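6 December 2023
Equipment planning, gripper bench. Carries on from the April list.

Went through the budget lines again this morning with the Prolus and Vrabec quotes side by side. The Prolus arm is the cheaper of the two on paper. The quote leaves out the controller cable set and the mounting plate, both of which Vrabec includes, and once those are added the gap is small enough to ignore. Lead time is the real difference. Prolus will not commit to a date until the order is placed, Vrabec holds stock at Ninport and can deliver before the financial year closes. Leaning towards Vrabec, not settled.

Hand-held grippers. We need 2 more of the current pattern whatever happens with the arm, so that collection can go on while the arm is being commissioned. Same finger geometry, same mounting holes. I do not want a revised finger at this stage, it would split the data into two sets and we would have to keep track of which is which. Jengate still has the drawings and has confirmed they can repeat the job from the old order number. Minimum charge applies, so the second unit costs much less than the first.

Padding is the item I left out in April and should not have. The black facing on the fingers frays along its edges and starts to lift at the tips, and we have been re-gluing from an offcut that is nearly finished. It needs a proper line in the budget as a consumable. Proposal: buy a full sheet, have Jengate cut it to size with the fingers, and keep the cut pieces in a labelled bag in the bench drawer. Change both faces together. A new pad against an old one gives an uneven grip on thin parts and the object turns as it closes.

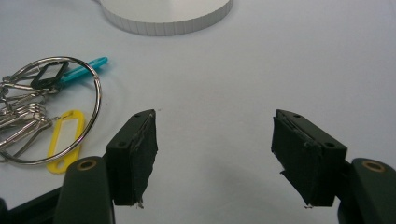

Task objects are cheap by comparison, but they still need a line. Keys and tags stay in the set for the first phase. They are awkward in a useful way: shiny metal, thin plastic, parts that swing independently of the ring. The lifting task can be specified by tag, which makes the instruction short and easy to check afterwards. I would like duplicates of every item so that the arm cell and the hand-held bench can run the same task list on the same day. Petty cash should cover it.

Lighting. The pale tabletop works well with diffuse light and I would keep the same surface in the new cell. Reflections off bare metal get worse under a single lamp, so allow for 2 diffused panels per station. The Vrabec quote offers an enclosure with built-in lighting as an option. Not worth it, the panels are a direct strip and the angle cannot be changed.

Spares. Bushings for the gripper arms are a stock size, order with the padding. Screws likewise. Put the lot on one requisition, as anything over 1,000 goes to a second signature and the arm will be going there anyway.

Open points:
Prolus — ask for a firm lead time in writing, with cable set and plate included.
Vrabec — check whether the service contract starts at delivery or at commissioning. If delivery, we lose the first weeks of it.
Jengate — price for cut padding, sheet supplied by us or by them.
Floor fixing for the arm pedestal. The existing bench bolts to the wall and will not take the load. Facilities want a drawing before they will quote for drilling.
Storage for the hand-held units. They are going back in the drawer on top of each other, which cannot be helping the finger tips. Shaped foam tray, make in house.

Revised totals go in the shared sheet once Jengate replies. April figures left in the left-hand column for comparison, do not overwrite them.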